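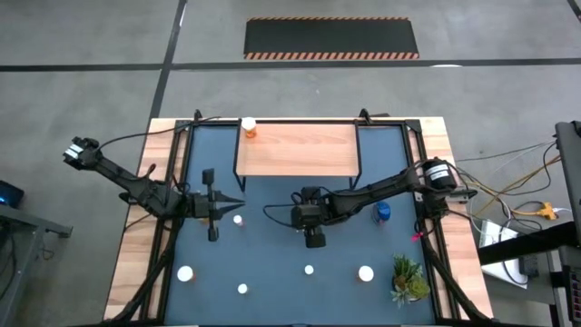 *Fig. 1. Blue mat on a wooden table, with a small white object lying on it.*

**Week 2 – Colour, contrast and why your labels are hard to read**

Okay, so last time I rushed the end and a few of you came up afterwards looking worried. Let me go back over it properly, because it feeds straight into the assignment.

The bit I garbled was the difference between *hue* contrast and *lightness* contrast. Hue is what most people mean when they say colour: red, green, blue. Lightness is how close something sits to white or black. Your eye does most of its fine detail work (edges, letters, thin lines) using lightness, and it's pretty hopeless at doing the same job with hue alone. So red text on a green background can look wildly different in colour and still be awful to read if the two are equally light. Try it on your own screen, it's horrible!

White on a mid or dark blue works nicely, which is why you see it on so many road signs. Yellow on white is the classic disaster. I still get one or two posters every year with yellow headings, and I can spot them from the back row – please don't let it be yours.

### The squint test

Print your page, pin it up, stand back and squint until it goes fuzzy. Whatever survives is what people will notice first. If your title vanishes and the border doesn't, you've got your lightness values the wrong way round. A greyscale photocopy does the same job and saves you the headache.

### Case study: the Karnbridge signs

We looked at the old and new wayfinding signs at Karnbridge. The old set was maroon lettering on dark green, and I'm told it was picked to match the carpet. The new set keeps the green and switches the letters to cream. Same typeface, same size, same brackets on the wall. Have a look at both in the reader and write a short paragraph on which one holds up better under dim corridor lights, and whether you'd have kept the green at all. I wouldn't have, but I'm happy to be argued with.

### Assignment 1

- One A3 poster, any topic, 12 words minimum on the poster itself
- 400 words explaining your colour choices
- A greyscale copy stapled behind it
- Hand it in at room 761 (the slot in the door, not under it)

Reading is the Kemppainen chapter on simultaneous contrast. Skip the maths in the middle if it's not your thing, but do look at the grey squares – I've stared at them for years and they still fool me. Next week is typefaces, so bring something printed that you hate.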